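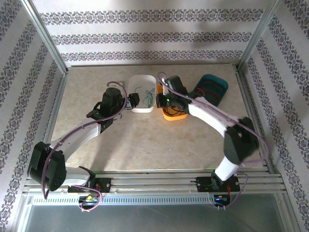

Photo: Houda Bennani / Lorwood

Wire sorting, bench layout 17

Gallery notes for the small-parts trays used in the Disia wiring work. Stock is hookup wire in cut lengths, 300 mm nominal, stripped at one end. Each color is kept in its own container – mixed lots go back to the cutting bench.

Containers: three, set in a line near the back of the enclosure. White rectangular tray, orange container, teal container.

Green wire: loose in the white tray. The open tray suits short runs and is easy to empty.

Red wire: in the teal container, tangled. Tangled lots are separated by hand before they are counted into bundles of 30.

Floor: beige, marbled. Both colors of wire read clearly against it.

Walls: white paper with horizontal bands of dark damask, on the back, left and right sides. Vertical posts stand at the two rear corners.

Lot number for both colors is 711. Container labels follow the Itunora parts list and will be revised in July.

Page updated 3 June 2025. Prints on request from H. Bennani.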